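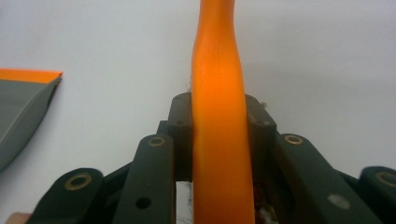

Urkonico today released version 2.0 of Pemanow, its device location and remote erase software for phones and tablets. The update adds offline location, which lets a handset report its position through other enrolled devices when it has no data connection of its own. It also adds a color tag for each device on the map. The default tag is a glossy orange, deeper at the edges and bright down the middle, much like the long tapered object held between the dark jaws of the gripper, and it can be changed in the settings menu.

**Offline location**

A device marked as lost sends a short encrypted signal over Bluetooth. Any enrolled device within range passes the signal to the Pemanow server along with its own position. The standard range is 70 meters in open space. Walls reduce it.

**Remote erase**

Erase commands are now held on the server for 100 days - the previous limit was 30 - and run the next time the device connects. The owner receives a confirmation by email when the erase is complete.

**Trial results**

Pemanow 2.0 was tested on 600 handsets at Veltia, a parcel delivery firm, and at the Fitzgerald office of Urkonico. Two faults found in the trial, both affecting battery use while in lost mode, were corrected before release.

**Availability**

The update is free to current subscribers and can be installed from the Pemanow account page. Devices running version 1.4 or earlier must be enrolled again after the update. A release for laptops is planned for November.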